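Opinion / Standards

A tick in every box

By Stellan Eklund

The Gurnstead guidance on handling robots in shared spaces was revised in August, and it now runs to 229 clauses. I have read all of them. I would not wish that on anyone with a garden to look after.

Most of it is sensible. Some of it is the sort of thing you write when the person two desks along has already written something similar and you don't want yours to look thin. Clause after clause asks the operator to "consider" a hazard, and I have yet to find one that says what counts as having considered it. A signature will do, presumably.

My quarrel is with the section on grasp testing, which is new, and which people in the trade keep telling me is the best part. It says a supplier must show 2,000 successful picks before a machine may be described as fit for general household items. The number sounds large. It is quoted in brochures already; Dradora put it on theirs before the revision was even out.

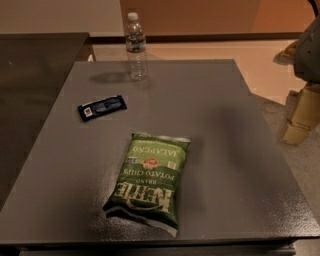
What I want from a testing rule is an answer to a dull question: picks of what, and laid out how? The guidance says "a representative range of everyday objects" and leaves it there. So the supplier chooses. Take a bag of Kettle crisps, a wrapped snack bar and a bottle of water. As a choice of objects I have no complaint, because a puffed bag, a thin flat wrapper and an upright see-through bottle ask quite different things of a gripper. But set them well apart, with half the table bare, and you have a tidier surface than any I have eaten at. Push the bar halfway under the bag, lay the bottle on its side, and you have another test altogether. Under the present wording both would earn the same tick.

Suppliers say, fairly enough, that you have to start somewhere. I agree. Starting with things spread out is how you learn whether the machine can do the job at all. I only object to a rule that lets you start there, stop there and print the certificate.

Isaksson's reply, when I put this to them, was that the market would sort it out. Buyers would ask. I have met buyers. At Catbridge, where I spent 15 years on the purchasing side, we asked whether a thing had passed, and if the answer was yes we moved on to the price. I did it myself more often than I care to admit.

Then there is the matter of failures. The guidance wants the successes counted and says nothing on how many attempts it took to get them. A machine that drops every other bottle can reach 2,000 if you leave it running long enough. Clause 38 does mention "an appropriate record of unsuccessful operations", but it doesn't say the record has to be shown to anybody.

I'd settle for very little. Publish the list of objects. Publish a photograph of each layout, the awkward ones included, and let someone other than the supplier choose a share of them. Give attempts alongside successes. All of that would fit on one page, and they could take out a good many of the "considers" to make room for it.

The next round of comments closes at noon on the last day of the consultation. I have sent mine in. The form allowed me to rate the section on grasp testing from "good" to "excellent".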